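3.2 Condition of the machines on arrival

The Latdale store held 59 desktop computers withdrawn from school offices. We opened 45 of them in February and noted dust, missing parts and the state of the wiring before anything was taken out.

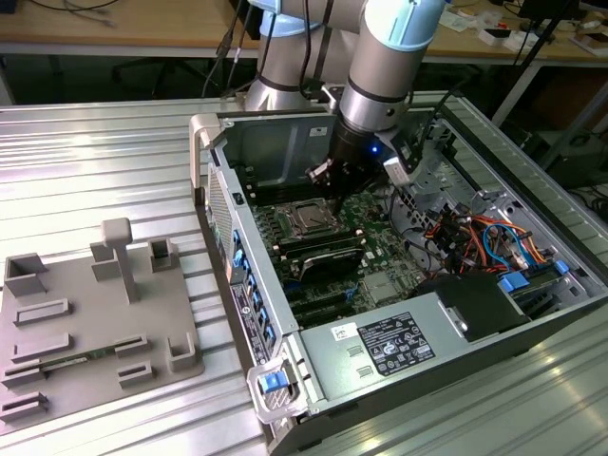

Figure 4. Tower case with the side panel removed.

Cable layout had more effect on sorting time than the age of the machine. Macedo and Bezerra had found the same in the Kurkstead store. Where the supply wires were kept bundled in one compartment, as in Figure 4, the memory slots and the processor socket could be checked without moving them. Cases with wires lying across the board took 95 seconds longer on average, and 20 of the 45 were of that type.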